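Hevemard Street, clearing-out week

Well, we've started! The back room on Hevemard Street has to be emptied by November,. The rule I've set myself is one corner at a time, and I don't get to start a new corner until the old one is sorted into keep, give away and trash. So far I've broken that rule every single day. 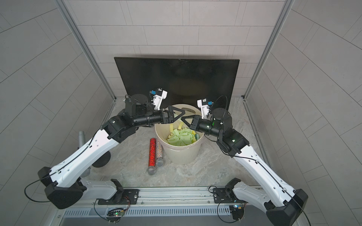 The cream wastebasket, full of green and yellow-green scraps, with the two glittery mike-like tubes on the floor next to it and the big black screen leaning on the tiles.

I love those mikes way too much, the red one especially. They're going in the keep box and I won't be argued with! The scraps are another matter. My sister-in-law thinks they'd make good stuffing for floor cushions, and I think she should come and get them if she's so keen. The screen is up for grabs if anybody has a wall for it, just bring a blanket for the car.

Next up is the Clegg shelving, all 52 inches of it, and after that the boxes from the Grakomska party, which I haven't opened since we moved in. If you want first pick of anything, I'm there until 10 most mornings and the side door sticks, so give it a good shove. More once I've found the floor on the other side.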